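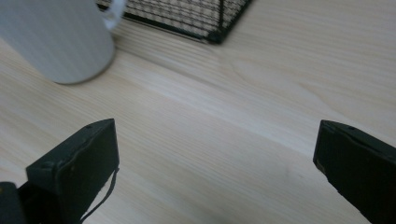 NOTEBOOK / PERCEPTION + TOOLING

1st July

Picking up the width estimator again. Goal for today was to get the gripper opening out of the wrist image alone, no encoder, and see if the numbers are good enough to feed the policy. Short version – good when the fingers are wide, bad in the middle, fine again when nearly shut.

Set used: the mug and basket recordings on the pale table. 187 episodes after the Hebden filter. 2,000 frames pulled at random for labels, the rest left alone.

Finger segmentation first. Old threshold (dark = finger) falls over on this set, the wire basket is as dark as the fingers and sits up at the top of the view. In frames like the one at the head of this entry the mask comes back with three blobs, left finger, right finger, basket bottom wire. Then the code takes the two biggest, and when the right finger is mostly out of view the basket sometimes wins. Width comes out as nonsense.

Tried:
- mask off the top third. Works, but kills frames where the fingers are closing on something tall. No.
- prior on where each finger can be, from the mount geometry. Much better. Fingers only move along one line in the image so the blob has to touch that line. Basket doesnt.
- fit to the squared-off tip instead of the whole blob. Best so far. Keep.

The cord. It hangs off the right side of the left finger and the mask swallows it, so the inner edge gets pulled toward the middle and we read the opening as too narrow. Opening with a small kernel removes most of it. Bigger kernel removes all of it and also rounds the tip corners, which breaks the fit. Left it small. Should just tape the cord down for new recordings but that doesn't help the old ones.

Screw holes: there is a little round one near the top of each finger. Wanted to use them as landmarks, cheap and always the same place on the part. Detector finds the left one nicely, right one drops out a lot when that finger slides off the edge. Using them as a check only. If hole and tip disagree, flag the frame.

Table grain. Did not expect this to matter. The diagonal lines are good for optical flow, plenty of texture, but it's nearly all one direction so flow along the grain is mush. The curved bit of grain at upper right helps, tracker hangs on to it when it's in view. The bright band across the middle does the opposite. Reflection, so it moves when the camera moves and not with the table. Tracker believes it. Need to mask bright low-contrast areas before picking features, TODO.

Tracker settings, so I dont lose them:
max features 2,000
min distance as before
pyramid levels up one
reject anything inside either finger mask, mask dilated a bit first

Forgot the dilation on the first run and got a bunch of features sitting on the finger outlines, which of course look perfectly still. Pose estimate said the hand wasn't moving. An hour gone.

Run 3,702 is the one to compare against. Same config as the January baseline except for tip fit + line prior. Flagged frames are written out next to the masks. Don't overwrite it, the naming script will happily do that if you pass the same tag (it did to me).

Also moved the whole thing into the Flavard pipeline as its own step, before the crop. Before it was after the crop, so the pixel positions were off by the crop offset, and somebody (me) had fixed that with a magic constant in the width function. Constant is gone. If your numbers shift, that's why, re-pull.

Mid-range still bad. Guess: the lookup from pixel gap to real opening was fitted on two ends and we assumed a straight line. The fingers swing into view at an angle so I doubt it's straight. Need more calibration points. Gauge blocks are in the Brovia case, bottom layer.

Not done:
- reflection mask
- calibration at more openings, then refit with a curve
- unit test with the cord, one without
- check left/right are not swapped in the Cuvberg export, the sign looked odd on a couple of plots
- label tool crashes on undo if no box is drawn yet, small fix

Leaving the refit queued on the old calibration just to see timing. Ignore its widths.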